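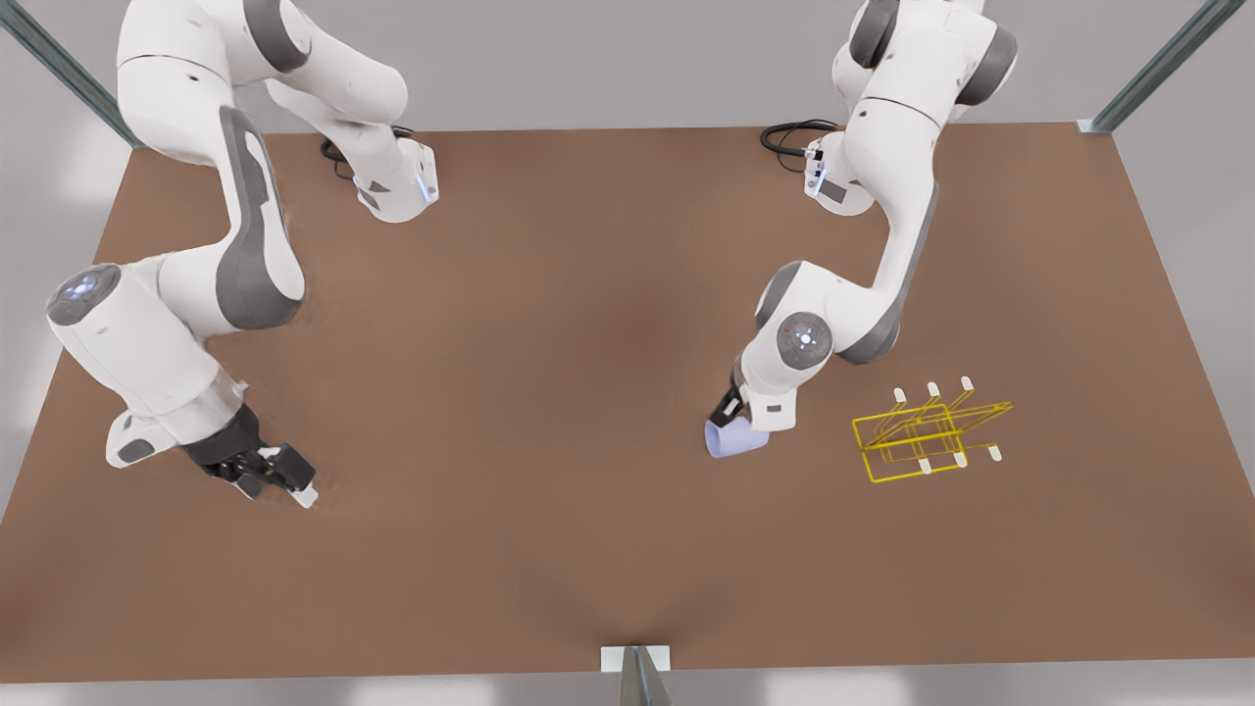
ステスサム市の「水道料金は上がらない」という説明、どこまで信じられるか

ステスサム(Stestham)市は6月、老朽化した水道管の更新と検針業務を、民間のプラルトゥラ(Plaltura)社に一括して委託する方針を明らかにした。契約期間は13年。市は「家庭の水道料金には影響しない」と繰り返しているが、公表された資料を読むかぎり、そう言い切れる根拠は見当たらない。

計画では、市内の配水管のうち31キロ分を優先区間に指定し、漏水の多い旧市街から順に取り替える。あわせて各戸の水道メーターを通信機能つきの新型に切り替え、検針員による訪問をなくすという。新型メーターには「プリルニライン(Plirniline)」という名称がついている。市の担当課は、漏水の早期発見によって浄水の無駄が減り、その分を工事費に回せると説明する。

しかし、肝心の「減る分」がどれだけなのかは示されていない。資料に載っているのは右肩下がりの折れ線が一本だけで、縦軸には目盛りすらない。説明会で数字を尋ねた住民に対し、担当課は「事業者側で精査中」と答えるにとどまった。精査が終わっていない効果を前提に、料金は据え置けるとどうして断言できるのか。

料金そのものについても、よく読むと書き方が微妙だ。据え置くとされているのは「基本料金」で、使用量に応じた従量料金には触れていない。さらに、メーターの維持管理費として1世帯あたり年に最大800円を別に徴収できる、との条項が契約案の末尾近くに置かれている。市はこれを「料金ではなく負担金」と呼ぶ。請求書を受け取る側にとって、呼び名の違いにどれほどの意味があるだろう。 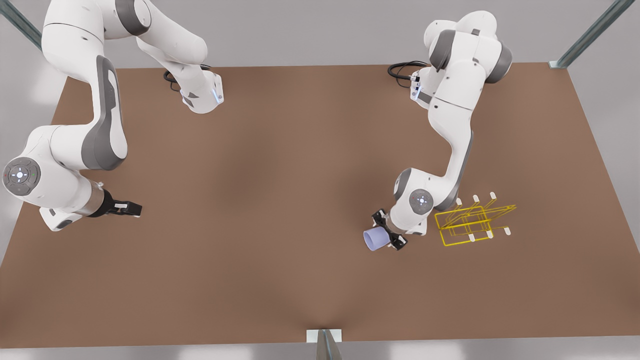
隣のハリム(Halim)町の例も気になる。同町は数年前に検針を自動化したが、通信の届きにくい谷沿いの地区では値がたびたび欠け、推定値での請求が続いた。後から精算されたとはいえ、差額の通知をいきなり受け取った家庭からは苦情が相次いだ。ステスサム市にも丘と谷の入り組んだ地区がある。市は「機種が違うので同じことは起きない」としているが、谷沿いでの試験結果は公開されていない。

検針員の雇用についても説明は短い。現在の検針員には「事業者への転籍を案内する」とあるだけで、人数も待遇も空欄のままだ。訪問検針は、高齢者だけの世帯の異変や宅内の漏水に気づくきっかけにもなってきた。その役割を誰が引き継ぐのか、資料にはひと言もない。

水道管が古いのは事実で、更新を先送りできないという市の主張には筋が通っている。旧市街では昨冬も道路の陥没があり、半日にわたって断水した。ただ、管を替える必要があることと、検針まで含めて一社に長期間任せることは別の話だろう。両者を切り離した場合の試算を求める声は市議会の中にもあるが、市は「比較の対象としていない」としている。

契約案は次の定例会に提出される見通し。市は意見募集の窓口を市役所2階の上下水道課に設けており、書面での提出は午後5時まで受け付けている。寄せられた意見を公表するかどうかは、まだ決まっていないという。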